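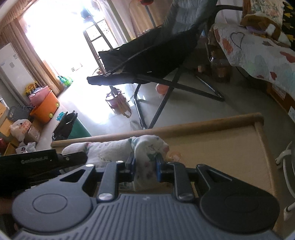 Notes on the Zimmont lot, a group of Vietnamese ceramics that came up for re-cataloging in February. Thread, mostly about glaze and foot rims.

The lot is 131 pieces, nearly all stoneware, entered decades ago under a single line: "Annamese wares, various." No dimensions, no find spots. Hậu Cù and I have been through 73 of them so far.

Start with the foot. On the larger dishes the base carries a brown iron wash, thin and brushed on in a spiral. It stops short of the foot ring on most pieces. Where it runs over the ring it was wiped back before firing, and the wipe marks are still legible under raking light.

The purpose of the wash is still argued over. It doesn't seal the clay in any useful way and it isn't consistent enough to be a workshop mark. I record color, coverage and direction of the brush and leave the interpretation column blank.

Body: pale gray to buff, fine, a few dark inclusions. The potting is heavier toward the center than the profile suggests. Two dishes have a visible sag in the well, with the glaze pooled to a faint green there.

The blue is where the old entry does most damage. It lumps three different blues together. One is a blackish, grainy cobalt with brown spotting where the pigment sat thick. One is a clean mid-blue with sharp outlines. The third is so pale that the peony scroll on dish 40 was missed entirely and the piece was listed as plain white.

Overglaze enamels survive badly in this group. Red is mostly gone, green hangs on in the recesses of the leaves. On the covered boxes you can recover the pattern from the matte ghost left on the glaze. Tilt the box, keep the lamp low, draw what you see before you decide what it is.

Spur marks: five on the big dishes, unglazed ring in the well on the bowls. The ring means they were stacked foot to well in the kiln. Bowl 22 still has a crescent of its neighbor's foot stuck to it, 4 mm at the widest.

Bình Cù disagrees with me on the jarlets. I have them with the boxes, same kiln group, on the basis of the clay. Bình puts them later on the shoulder profile and the lotus panels, which are cut down to plain strokes with no inner line. Both positions are in the file.

Correction to an earlier post of mine: accession 1086 is a kendi missing its spout, and I called it a bottle. The break had been ground flat and overpainted. Under UV the fill fluoresces a milky white and the outline of the spout join is obvious. Thanks to Mai for the lamp.

On comparisons. The Clarneck sherd collection runs to some 4000 fragments and is sorted by rim form, so a decorated body sherd is hard to find unless it happens to include the lip. I have matched the classic scroll border to six rims there. The cloud collar is still unmatched.

A word on terms. "Annamese" stays in the record as the historical entry only. The new heading is Vietnamese, northern kilns, with the kiln name added where the clay and foot both support it – so far that is nine pieces.

Rovden is setting the plates for the revised list. Profiles go on the left of the centerline in section, exterior on the right, all at 1:3. Bases get their own drawing when there is a wash.

Next up are the remaining dishes, then the tiles, which have mortar on the back and need a different form.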